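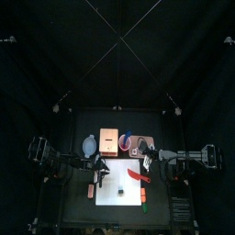

Translucent pink cup holding a blue utensil, between a slotted wooden box and a pale pink cutting board.

Utensil holder

A utensil holder (also utensil crock, utensil cup or tool jar) is an open-topped container in which kitchen tools are stored upright on a countertop or table. It is used mainly for long-handled tools such as spatulas, cooking spoons, ladles and whisks. Holders intended for table knives, forks and spoons are usually called flatware caddies and are divided into compartments.

Form
Most utensil holders are cylindrical or slightly tapered, with the wider end at the top. Square and oval forms are also made. Any drinking cup, jar or can of suitable size may serve the same purpose. Tools are normally stored handle down, which leaves the working end visible and keeps it clear of any water collecting in the bottom. Handle-up storage is common in small cups and where the head of the tool is narrow.

A tool shorter than the holder is difficult to retrieve, while a long tool in a low holder leans outward and moves the combined center of gravity toward the rim. A height of 6 inches is common for general use. Stability depends on the width of the base, the weight of the empty container and the distribution of the tools. Light plastic cups tip more easily than stoneware crocks of the same dimensions.

Materials
Glazed ceramic, stainless steel, glass, wood and plastic are the usual materials. Ceramic is heavy and easily washed but may chip. Wood is lighter and absorbs moisture if left unfinished. Translucent plastic and glass allow residue at the bottom to be seen without emptying the container.

Some models have drainage holes and a separate drip tray. The Herkholm pattern, sold by the housewares firm Drotik from 2000, has a removable perforated base with 52 holes. The later Liria model by the same firm replaces the base with 2 raised ribs, on which the handles rest above the floor of the container.

Placement

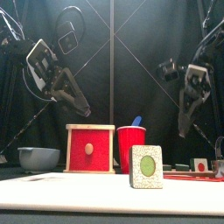

Utensil holders are generally kept within reach of the stove or the main preparation area, but away from open burners. The space around the rim should allow a tool to be lifted out without striking neighboring objects. Color affects how readily the container is located: a red cup on a white table surface stands out clearly, although a box of similar color placed near it, as with the red box here, reduces the distinction between the two. Holders on narrow counters are often set against the wall, with the longest handles leaning toward it.

Cleaning
Crumbs, grease and water collect at the bottom of closed-base holders. The tools are removed and the container is washed with dish soap, rinsed and dried before refilling. Narrow containers require a bottle brush. The Hattori type, made in two threaded sections, can be unscrewed at mid-height for washing. Wooden holders are wiped out and left to dry on their side.

See also
Flatware caddy
Knife block
Dish rack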